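Reviews > Bench Hardware > Two-Arm Kits

Last updated: April

Plondinden pointed fingers on a two-arm bench: the dish rack test

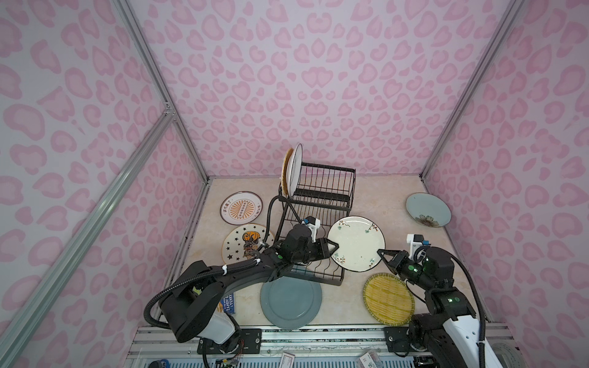
I have read enough gripper pages to distrust any sentence with "human-like" in it, and the Plondinden page has two. So when Gemechu Belay offered me time on his bench I asked for plates. Makers love to demo foam blocks. A glazed plate is slippery, it has a rim that may or may not be where you think it is, and you find out fast what the fingers are worth.

The bench is a pair of black arms on a front rail, each with a camera on a white printed mount above the gripper. The controller is the Arkano box, which I have complained about before and will complain about again further down. The fingers are the pointed ones. Plondinden also sells a wide padded set, and I ran those on the same plates for comparison.

Getting hold of a plate

Pointed tips are good at one thing, and that is getting into small gaps. With a plate standing in a wire rack there is very little room between it and the next one, and the padded set bumped the neighbor over and over. The pointed set slid in. I'll give them that without an argument.

Lifting is another matter. Two narrow tips on a rim make a hinge, and a plate held by one arm wants to swing. The brochure photo shows a single arm holding a dinner plate out flat. I could get that with a small light plate if I took my time. With anything heavier the plate sagged toward the floor, and squeezing harder only made it tip sooner.

Use both arms, one on each edge, and most of the trouble goes away. A cream plate with a branch-and-leaf pattern was easy to carry over the rack that way. I'd call this the real use for these fingers, and it means you are buying two sets, a detail the price line is quiet about.

The woven bamboo plate was the odd one. I expected the tips to catch in the weave and they mostly behaved. The big slate-blue plate with the raised rim was the worst of the lot when it was lying flat, and I never found an approach angle I trusted. A pale blue-green bowl gave me less grief than that plate did.

Cameras

A camera over each wrist is the right idea. What bothers me is how little you see once the gripper closes in, when the plate fills the view and the rim you care about is hard to pick out. I'd want a fixed third view before doing any serious work with this setup. Leopard-print walls didn't bother the cameras that I could tell, for anyone who worries about busy backgrounds.

The controller

Arkano claims the two arms stay in step. They do, until one of them meets resistance. Then the other carries on for a moment, and if there is a plate between them you hear it creak. Gemechu has turned the speed down to 37 percent and leaves it there. I tried it faster and put it back. The settings menu is still a mess, and the grip force slider still has no units on it.

Wear

Plondinden says the tips are good for 1,000 grips before they need changing. I did nowhere near that many, so I can't tell you if it's true. I can tell you the tips on my left gripper had a shine to them after roughly 3 hours, and I'd like to know what the claim was tested on. Their support desk sent me the brochure again.

Should you buy them

If you have two arms already and your work is thin things in tight slots, yes, with the speed down. If you have one arm, get the Rumach pads, which are ugly and clumsy in a rack but hold a plate level. Ogunleye has a curved finger on the way that sounds like a better shape for rims. I haven't had my hands on it, and I'm not recommending anything off a product page.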